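Home Contents Topics A–Z Household Play and toys Random article

Toy tub

A toy tub (also toy bin, play tub or, in some schools and preschools, a bits tub) is an open-topped container in which small toys and household odds and ends are kept loose and together. It differs from a toy box or toy chest, which usually has a lid and is treated as a piece of furniture, and from a sorted drawer system, in which each kind of toy has its own compartment. The term is used both for the container and for the container with its contents.

Toy tubs are found in homes, preschools, playgroups, waiting rooms and toy libraries. Most are plastic, although cane baskets, canvas buckets and timber crates do the same job.

Container

The usual plastic tub is rectangular, with walls that slope outward towards the rim. The slope lets empty tubs nest inside one another and gives small hands easier access to the bottom. The floor is generally flat, sometimes with shallow ribs on the underside. Handles are either moulded into the short ends or formed by a turned-over rim.

Grey, white and clear tubs are common in institutions. Tubs sold for the home come in brighter colours. Many of the grey ones in playgroups were first made for warehouses or catering and are bought second-hand. The Prosico stacking tub, sold through school suppliers, was adapted from a parts bin and kept its proportions, with rounded corners added for the education market.

Depth matters more than floor area. In a deep tub the small things sink and are found only when everything is tipped out. Shallow tubs show more of what is in them but spill easily when carried. Staff at the Garkham Toy Library use tubs no deeper than a child's forearm.

Wear shows first on the floor and inner walls, where hard toys leave scuffs, scratches and grey rub marks. These don't affect use. Cracks at the corners do, and a cracked tub is normally retired to the garden.

Contents

A toy tub is defined partly by being mixed. The contents vary with the age of the children and the habits of the household, but several groups turn up regularly.

Building bricks. Large studded bricks of the Duplo type are the most common hard item in tubs for children under five. They usually arrive as strays from a larger set and stay because there are too few left to be worth returning. Four-stud and eight-stud pieces make up most of them.

Bath toys. Rubber ducks, squirting fish and foam letters drift into general tubs once they have been taken out of the bathroom. Hollow toys with a hole underneath can hold water and grow mould inside, and many playgroups seal the hole or refuse such toys altogether.

Figures and animals. This group takes in farm and zoo animals, dinosaurs, frogs and other small creatures in rubber, hard plastic or plush. Soft figures are often kept apart in institutional settings because they have to be washed differently.

Play food and kitchen things. Plastic spoons, cups, lids and toy vegetables are frequent. The spoons may be toys or real feeding spoons that have left the kitchen drawer for good.

Household materials. Sponges, pegs, cardboard tubes, scraps of fabric and kitchen foil are added for their texture. They cost little and are replaced when they wear out.

Use in early childhood settings

In preschools the mixed tub is used for free play and for simple guided activities such as sorting by colour, finding a named object, or grouping hard things and soft things. An educator may put out one tub per table or tip the contents onto a mat.

The mixed tub overlaps with the treasure basket, a collection of everyday objects offered to babies who can sit but not yet crawl. A treasure basket usually leaves out plastic, and is put together with more care. The toy tub tends to build up by itself.

The educator Lorraine Te Moana, who ran the morning program at Nerstead Preschool, drew a distinction in her training notes between a "live" tub and a "dead" one. In a live tub something is swapped each week. A dead tub has been left alone so long that the children have stopped looking in it. She recommended taking out a third of the contents on Monday and putting in the same quantity from the cupboard. The notes were photocopied widely among playgroups in the district, and the terms are still heard there.

The Delić inventory

The best-known local record of toy tub contents is the Delić inventory, compiled from tubs lent by families and playgroups in and near Nerstead. It lists 2,263 separate items, each entered by material, main colour and probable origin. Blocks and bricks formed the largest class, followed by vehicles and parts of vehicles. A long final section is headed "not known" and includes hinges, caps, wheels without cars and one half of a great many things.

A proposed second inventory was to cover 3,000 items but was not finished. The surviving sheets are held with the records of the Garkham Toy Library, which has itself grown from a single cupboard to 1,000 toys on loan and a further 2,000 in storage.

Texture and contrast

Guides to assembling a tub commonly advise mixing materials that feel and behave differently. A hard studded brick holds its shape however it lands. A sponge gives under the fingers and springs back. Foil takes any shape it is pressed into, catches the light and makes a noise, and a piece of cloth or soft rubber flops over whatever is under it.

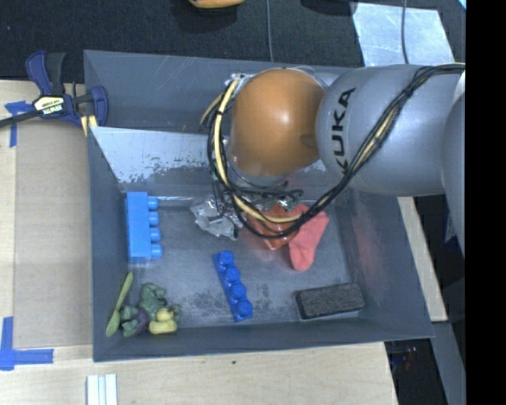 Colour is treated in the same way. A tub made up entirely of primary-coloured plastic can be hard for a young child to search, as no item stands out from its neighbours. Dull or neutral objects among the bright ones make the bright ones easier to pick out. Two items of the same kind in slightly different shades, such as a bright blue brick and a darker blue one, are useful for talking about lighter and darker with three- and four-year-olds.

The number of items is usually kept low for the same purpose. If the floor of the tub can be seen between the toys, children tend to choose one and take it out. In a full tub they dig.

Safety

Anything small enough to fit wholly in a child's mouth is unsuitable for a tub used by children under three. Mixed tubs need more checking than boxed sets, for the simple reason that strays come from older brothers and sisters. Coins, button batteries and magnets are the items of greatest concern and should be looked for every time the tub is emptied.

Foil and sponge are for supervised use only, as both can be bitten into pieces. Torn sponges are thrown out. Foil is checked for sharp folded points and replaced once it begins to split.

Cleaning

Hard plastic toys can be washed in warm soapy water and drained on a towel or rack. Plush toys are washed in a mesh bag where the label allows. The tub itself is wiped out while empty, paying attention to the corners, where sand and crumbs collect. In playgroups this is commonly done at the end of each term, and more often in winter when colds are going about.

Sponges should be dried fully before they go back, and the same applies to cloth. A damp item left at the bottom of a tub over a long weekend will mark whatever it is touching.

See also

Heuristic play
Loose parts
Toy library
Treasure basket

Contact the editors | Copyright and reuse | Back to top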